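# Tirkier 衣物操作套件常见问题

适用于 Tirkier 标准版与双相机版。旧版 Masri 控制盒的接线方式不同,见文末"旧型号"一节。

## 产品范围

**Tirkier 套件包含哪些部件?**

标准版包括平行夹爪、腕部法兰、Masri 控制盒、电源、线缆组和桌边夹具。双相机版另加腕部相机、固定相机和相机支架。机械臂本体不在套件内,需用户自备或向 Mukum 单独询价。桌面和待处理衣物也由用户准备。

**套件能做什么?**

用于桌面上的衣物抓取、翻面、移位、按压和对折。随附软件提供动作录制、回放和示教数据导出。软件不含开箱即用的"任意衣物自动折叠"功能。如果采购目标是洗涤厂的连续产线,请先联系售前,标准版不按产线节拍设计。

**哪些机械臂可以安装?**

法兰孔位与额定负载满足《安装手册》附录 A 即可。夹爪、法兰与腕部相机合计质量为 1398 g,计算负载时要把衣物重量一并计入。厚牛仔裤、浸水毛巾一类物品很容易让小型臂超出额定值,超载后最先出现的现象通常是末端下垂和回放位置偏移,控制器未必报警。

**和单买一只夹爪相比,区别在哪里?**

主要在控制盒和标定流程。Masri 控制盒负责夹爪供电、力限制和相机触发同步,标定工具会一次性写入手眼关系与桌面高度。已有成熟控制系统的实验室可以只采购夹爪,但需要自行处理同步,技术支持也只覆盖夹爪本身。

## 衣物与动作

**牛仔面料能处理吗?**

可以,但参数与针织物不同。牛仔布较硬,折痕处会回弹,夹爪闭合前应先下压,让指尖贴住布面再收拢。已经叠好的多层裤料不建议只夹最上层的单边,抬起时各层容易错位。推荐先下压,再夹住两层以上的边缘,最后低速抬升。
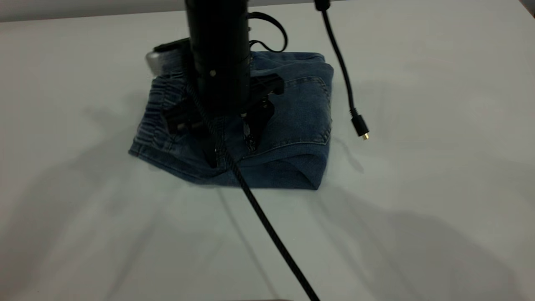 下压深度以桌面高度为基准设置,不以布面为基准。多层叠放时请逐级减小目标高度,每级运行后查看力反馈曲线。曲线出现平台段说明布料已压实,继续下压只会增加腕部负载。腰头、贴袋和裤脚卷边的厚度明显高于裤腿,在这些位置复用裤腿参数会提前触发力限制。

**力限制设多少合适?**

出厂值适合中等厚度的梭织面料。薄针织物调低一档,牛仔和帆布调高一档。参数名为 `grip_force_level`,修改后需重新上电才会写入控制盒。只在软件界面里改动而不重新上电,回放时仍使用旧值,这是支持工单中出现较多的一类问题。

**弹性腰头为什么经常夹空?**

罗纹或抽褶腰头受力后会收缩,边缘位置随之变化。处理方法有两种:

- 夹取点移到腰头下方的裤身,避开弹性区域;
- 保留腰头夹取点,打开"闭合前重定位",由腕部相机在下降途中再取一次边缘。

第二种方法每次抓取会多一段停顿,对节拍敏感的用户请选第一种。

**可以同时放多件衣物吗?**

可以放,但软件不保证把相互覆盖的衣物识别为不同物体。颜色接近的两件叠在一起时,分割结果经常合并。录制示教数据时,请在任务描述中写明目标物,例如"夹取浅色牛仔裤裤脚"。仅写"夹取衣物"的记录在后续训练时很难使用。

**最小可夹取的物品是什么?**

没有统一下限,取决于指尖间隙和布料厚度。丝巾、薄衬里等滑而薄的面料不在支持范围内。纽扣、拉链头可以夹住,但指尖垫片磨损会加快。

## 相机与标定

**一台相机够不够?**

回放固定动作时一台够用。采集训练数据时建议使用双相机版。固定相机提供桌面整体位置,腕部相机提供接近阶段的局部信息。腕部视角会随姿态变化,画面里常常带入桌沿、夹具和背景物体,不宜单独用来判断衣物在桌面上的绝对位置。 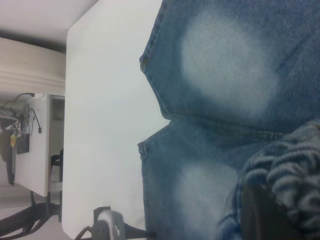

图:腕部相机视角。浅色水洗牛仔裤与条纹针织袖,左侧为白色桌面及桌边夹具。

**白色桌面会影响识别吗?**

哑光白色桌面可以使用,反光白色桌面不推荐。浅色水洗牛仔的磨白区域与白色桌面对比度低,自动曝光容易把两者一起推亮。建议关闭自动曝光,以衣物最浅的部位为准手动设定。深色衣物多的用户可另存一套曝光配置,在任务文件中按名称调用。

**阴影需要消除吗?**

不需要完全消除。机械臂会在桌面上投下大面积软阴影,这类阴影对分割影响不大。轮廓清晰的硬阴影影响较大,特别是线缆细影落在布料边缘的时候。请使用漫射光源,并避免单侧强光。

**标定多久做一次?**

下列任一情况发生后须重新标定:

1. 拆装过腕部法兰或相机;
2. 松动过桌边夹具;
3. 更换桌面或在桌面加铺垫层;
4. 回放时指尖落点出现可见偏移。

没有上述情况时不设固定周期。工程部的 Laimutė Kuusk 建议在每个采集批次开始前运行一次"快速校验",它只读取当前偏差,不改写标定文件。偏差超过阈值时再做完整标定。

## 线缆与安装

**线缆应该怎样走?**

夹爪线从腕部出线后留出一个弧形余量,再沿臂身固定。余量太短时,末关节旋转会拉扯接头;余量太长时,线会垂到衣物上,抓取时可能被一起夹入。标配线缆长 2208 mm,臂展较大的机型请订购加长组,不要自行对接延长。

**未使用的接头可以悬空吗?**

断电调试时可以。正式运行前应套上绝缘帽并固定在臂身或支架上。悬空接头在机械臂摆动时会碰到桌面或勾住布料,由此造成的接头损坏不在保修范围内。

**编织线和普通护套线能互换吗?**

不能。两者接头外形可能相近,但线芯定义不同。请以线缆标签上的编号为准,不要凭外观判断。

**桌边夹具支持多厚的桌板?**

最大 655 系列支架适配厚度见《安装手册》对应表格。夹紧后用手推动立柱根部,不应有可感知的位移。圆边桌板的有效接触面较小,须加装随附的橡胶垫块。玻璃桌面不支持。

**安装由谁完成?**

用户可按手册自行安装。也可以选购 Plellow 上门调试服务,内容包括机械安装、走线、标定和一次操作培训。现场机械臂须已完成本体调试并能正常点动,否则工程师只做夹爪侧的检查,服务费照常收取。

## 安全

**运行时人能否靠近桌面?**

自动回放期间不能把手伸入工作区。示教模式下允许操作员在桌边整理衣物,但速度须锁定在示教档,且另一只手应能够到急停按钮。宽松袖口、围巾和挂绳应收好,夹爪无法区分待处理的布料与操作员身上的布料。

**断电后夹爪会松开吗?**

不会立即松开。夹爪保持断电时的开度,夹持力逐渐下降。取出衣物请使用夹爪侧面的手动释放孔,不要直接拉扯布料,否则会把指尖垫片带出卡槽。

## 保修与支持

**保修期多长?**

夹爪和控制盒为 18 个月,自发货起算。指尖垫片与线缆属于消耗件,只保到货完好。改动控制盒固件、自制线缆或超载使用,均会使相应部件失去保修。

**提交工单需要哪些材料?**

请附上控制盒序列号、软件版本、任务文件和故障前后的日志。涉及抓取失败的工单,还需要同一时刻的固定相机与腕部相机画面。只发手机拍摄的视频通常无法定位问题。硬件工单由 Omprakash Upadhyay 分派,标定与软件工单由 Leen Hakim 处理。

**能否先试用?**

可以申请试用机,需签署借用单并自付返程运费。试用机带有使用痕迹,功能与新机一致。试用期间产生的示教数据归用户所有,归还前请自行导出并清空控制盒存储,我们不代为备份。

## 旧型号

**旧版 Masri 控制盒还能用吗?**

可以驱动现款夹爪,但不支持相机触发同步,"闭合前重定位"也会在界面中显示为灰色。供电口与现款不通用,须使用旧版原配电源。

**旧版任务文件如何导入?**

在软件中选择"导入旧格式",转换后务必检查桌面高度字段。旧版以机械臂基座为零点,现版以标定后的桌面为零点。转换工具会写入换算值,但不会校验该值是否与当前桌面一致。首次回放请在空载、示教档速度下进行,确认指尖高度后再放置衣物。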